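Student Project Report: A Morning Talk Show for the Campus Channel
Group 4: Joonas Suominen, Rungnapa Sangkhawat, Berkay Duman

1. Purpose

Our task was to plan and produce a pilot of a daytime talk show. We chose the name Jolleo. The show has two hosts who sit together and talk with guests from the town of Vendham. We wanted to study how two hosts share the speaking time, and how this changes the feeling of the interview.

2. Preparation

We watched older daytime programs and made notes on the opening talk, before the first guest comes in. In most of them this part has no written script. Rungnapa and Berkay therefore practiced with only a list of topics. The budget was 2,000 euros, and most of it went to the rent of the studio and the lights.

3. Production

The pilot was recorded in July and has 16 minutes of finished material. The first guest was Sandro Morelli, an actor at the Negri theater. The second was Gianni Pace, who sings in the same company. 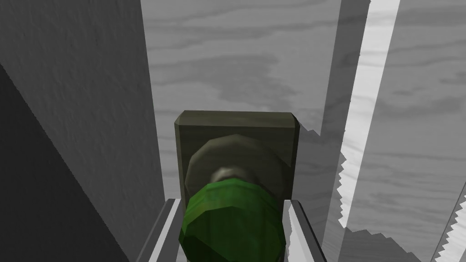
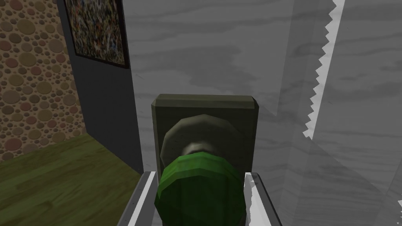 Computer-rendered views with a green knob.

The interview with Mr. Morelli went well, but the hosts interrupted each other many times in the first minutes. After the break we agreed on a small hand signal, and the talk became calmer. Mr. Pace gave long answers, so we had to cut 2 of his stories in the editing.

4. Results

We showed the pilot to our class and collected written comments. The viewers liked the opening talk the most. Several wrote that Berkay speaks too fast, and that the music between the parts is too loud. The sound level we have corrected already. For the speed of speaking we need more practice.

5. Next steps

Joonas will edit a shorter version for the Lokex student festival. If the channel accepts our plan, the second episode will have one guest only.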